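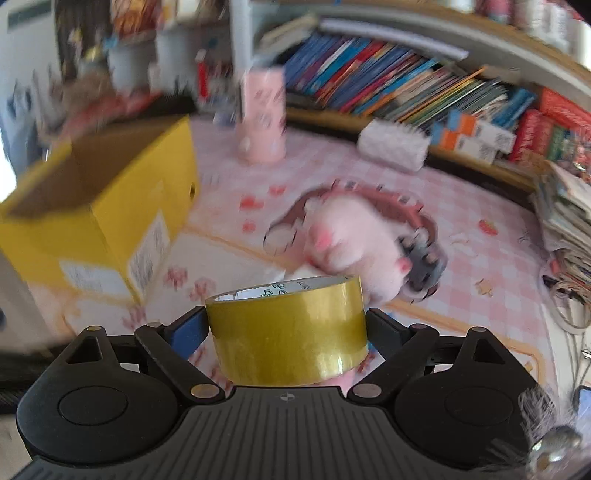 Teodor Wysocka wrote:
> I'm still losing the gripper pose on short stretches in Kakora, mostly
> when the hand gets close to the table. The tracker recovers, but the
> trajectory comes back with a jump in it and the policy learns the jump.
> Is there a setting for this, or do I throw those episodes out?

Hi Teodor, and thanks so much for writing it up this carefully (the log was a big help!). Please don't throw them out yet. I had the very same trouble last December and was ready to give up on half my recordings.

What helped me was setting relock_window to 16 in the tracker config and then running the smoother over the whole episode again, start to finish. The default is 6, and that's too short once the fingers and whatever they're holding fill up the bottom of the view. Patterned cloth can fool the matcher too, with all those little squares looking alike, so I also raised the minimum matches to 100.
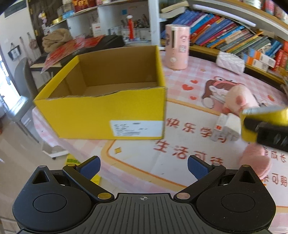
Checked cloth, yellow box, both grippers in view

With two hands there's one more thing to do, and I forget it every single time: mask the other gripper before matching, or its motion leaks into your own pose. The mask tool is in the Trastberg branch, and it's a little slow, so go make some coffee.

If the jump is still there after all that, send me episode 222 and I'll happily run it on my machine tonight.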